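Subject: Re: [sitach-swap] What's everybody doing with the bottom-of-the-bin stuff?

Okay, I have opinions about this one, so get comfortable!

On an earlier message, the Drokudach branch list wrote:
> We've got four bins of odds and ends left from the July swap and
> the bottom layer in every one of them is just... bits. Caps,
> little rods, pieces of something plastic, things with no partner.
> Do other groups sort that layer or just tip it out? The Zoklow
> shelving is full and we'd like the bins back before the next
> drop-off. Also, does it matter what kind of bin you sort in?
> Ours are the deep ones and everybody complains about them.

First, please don't tip it out. I did that my first year with the Buthelezi Street swap and then spent a whole evening looking for the one little clear cover that went with a lamp somebody wanted. It had gone out with the "bits." I still think about that lamp.

What I do now is let the bottom layer be its own job. I take the big stuff out and put it wherever it goes, and then I leave the small things lying right there on the floor of the bin and work from that. If you pour them onto a table they roll, and anything shaped like a tube will go straight for the edge and under the radiator (ask me how I know).
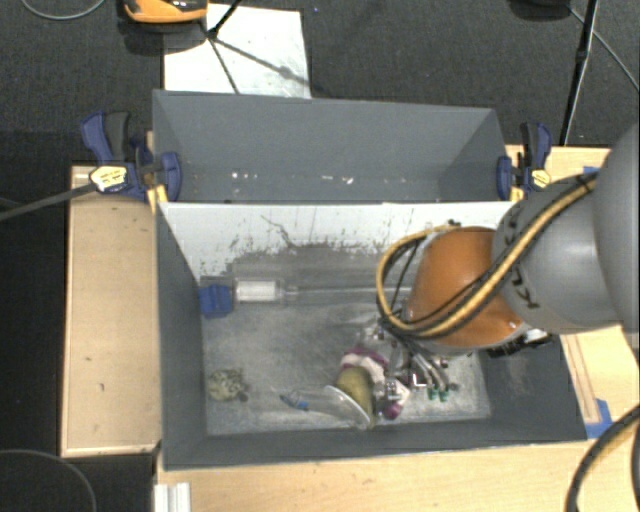 My other rule is one pile at a time. Long thin things come out first, all of them, because they're easy to spot and they get in the way of everything else. Then clear plastic. Clear plastic is the worst! It disappears against whatever is next to it, so I pull it out early while my eyes are still fresh and put it on a dark dish towel. After that I do color, just plain color, blue with blue and green with green. I know it sounds like kindergarten, but half the time two blue pieces belonged to the same thing all along and you get a whole item back.

The leftovers go in a shoebox marked 222, which is just my house number and has no deeper meaning. They get until the next swap. If they haven't been matched by then, they go.

On the bin question, I'm firmly for gray. A white one shows every smudge, and in a black one you lose all the dark little fittings. Mine slopes in at the sides, so small things slide toward the middle where I can reach them, though it does mean less floor than you'd think from looking at the top. Scratches don't bother me a bit. I wipe it with a damp rag and call it clean.

Deep bins are a pain, I agree with your complainers. Could you set yours up on a low bench? It saved my back, and you stop shading your own work with your head. A lamp off to one side helps too.

If you really can't face it, I'd take one of the four bins off your hands at the next drop-off. Just one! Leave the lid off so I can see what I'm getting into, and somebody please tell me whether Drokudach still wants those jar lids, as they've been in my hallway since spring.

Off to find the radiator broom,
your bits person on Buthelezi Street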